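4.2 Living with the Nekis kit

I'll say up front that I wanted to like the Nekis. Wikberg sells it as a wrist camera, a two-finger gripper and a year of their Skiltberg software in one box, and my co-author Xuân Võ and I had spent most of the spring wiring up something similar by hand. So when our kit came in April I cleared the bench and had it bolted on before lunch (the manual says to allow a full day – I didn't need it).

We ran 700 pick attempts with kitchen things on a dark tabletop, using the grasp planner exactly as it ships. Of these, 337 were with soft or thin items and the rest with rigid ones. I picked the objects myself, mostly from my own kitchen, and I tried to get a mix of shapes that people really do have to deal with when they tidy up. Figure 3 gives the wrist view of one layout, with a folded cloth, a plate, a cutting board and a few other pieces around an open middle.

What I liked most was the calibration routine. You press one button, the arm wiggles for a bit, and you're done! We repeated it 17 times over the study and never had to go in and fix the numbers by hand. The software is less fun. It logs you out at the worst moments, and the export tool chokes on any session over 2000 frames, so we ended up splitting ours. 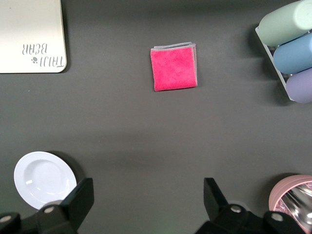 Figure 3. Wrist camera view with the gripper fingers at the bottom.

Support was a nicer story. I wrote to Wikberg about the export problem and got a patched build from them, which fixed the crash but not the logouts. Xuân still prefers our old Nông controller for anything that needs fine timing, and I can see why – the Nekis gives you very little say over how fast the fingers close. We come back to closing speed in Section 4.3.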